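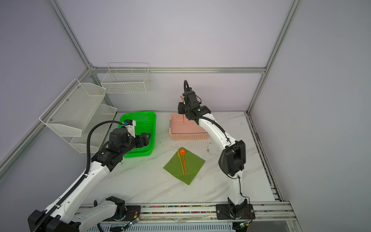
Spoons are always the first thing to go missing, according to the woman who runs the little home goods shop in Tondstead, and she says it with the patience of somebody who has gone looking for a great many of them. She has spent years helping neighbors sort out their kitchens, and when we talked in February 2021 she had just finished another one and was happy to go on about it over a long pot of tea.

Her whole approach comes down to baskets, and plastic ones at that, in colors you can tell apart from across the room. "I had a lovely set of wicker ones once," she told me, "and I couldn't get the crumbs out of them for love or money. Plastic you just rinse under the tap and stand by the window." Her favorites are a bright green and a pink, with holes in the sides, and she likes one for the things you grab every day and the other for whatever is waiting to find a home.

She lays a cloth down before she starts, too, and puts the utensils on it a few at a time. I asked if the cloth really made any difference, and she laughed – she gets asked that a lot. "It gives you a place to stop," she said. "If it's on the cloth, you haven't decided yet. When the cloth is bare you can go and have your lunch!"
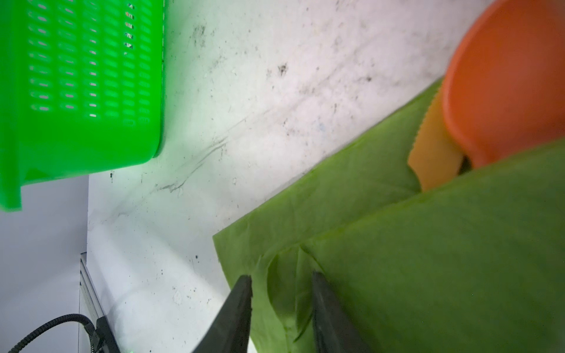 "And please don't fold it up while there are still things to sort," she went on, "or you'll be picking forks out of the laundry." She did exactly that in January, it seems, and found a measuring spoon in a pillowcase.

We got onto wire shelves after that. She is fond of hanging them on the wall, one over another if there's room, and keeping the table for working on. The shop carries two makes, Pullov and Buvham, and she wouldn't be drawn on which she likes better, though I did notice which one was up in her own kitchen.

Before I left she wanted me to know that a table doesn't have to be spotless for any of this. "Mine has marks on it that are older than the curtains," she said, and poured me another cup.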